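Two Grippers, One Tabletop: Inside the Hekside Workshop

The bench rig at Hekside, a shared workshop in a former print building, is known to its members as Nikari. It consists of a pair of hand-held grippers, a clamped wooden board and a short list of tasks. Its builder, a member of the workshop who asked to be identified only by role, began the project in October and has worked on it most evenings after seven.

The starting point was a failed arm. "I had a six-axis arm at home and no good way to teach it anything," the builder said. "I was typing in joint angles. A simple pick took me a whole evening, and it broke as soon as the part moved." The arm was set aside, and the work shifted to the hand tools. A person does the task with the grippers, the motion is logged, and the arm is expected to copy it later.

The first pair of grippers used jaws printed in a hard plastic. They slipped. The second pair has a softer pad and a longer stroke, with 70 mm between the fingers when fully open. "I would have liked 100," the builder said, "but then the linkage gets long and you feel the play in it. At 70 the backlash is small enough to ignore."

Most of the current work concerns pegs.

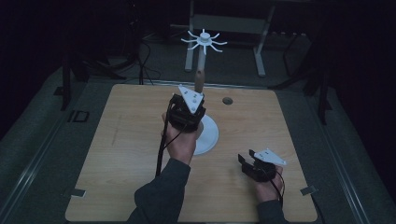 Both grippers over the board at Hekside, the left one closed on an upright peg.

Peg work was chosen for its tolerances. "A peg either seats or it doesn't, so I don't have to argue with myself about the result," the builder said. The board is held down with small metal clamps. An earlier version was fixed with double-sided tape and crept toward the operator over a session, which spoiled two nights of logs before the drift was noticed.

Cabling has been the most persistent problem. Each gripper carries its signal line back past the wrist, and the first connectors worked loose under twisting. The builder replaced them with a locking type from Cleneck and added strain relief at the handle. "Six failures in one week with the old ones," the builder said. "None so far with these, but I also hold the thing differently now, so I can't say how much of that is the connector."

The software is plainer. Logs are written by Tsao, a small script the builder maintains, which stamps each reading and saves it as a text file. There is no live display. Asked whether one was planned, the builder said no. "If I have a screen, I watch the screen. I want to watch the peg."

The next step is to bring the arm in from home and mount it at the same bench. The wrist adapter is drawn but not cut - the workshop's mill is booked by other members, and the builder is waiting for a slot.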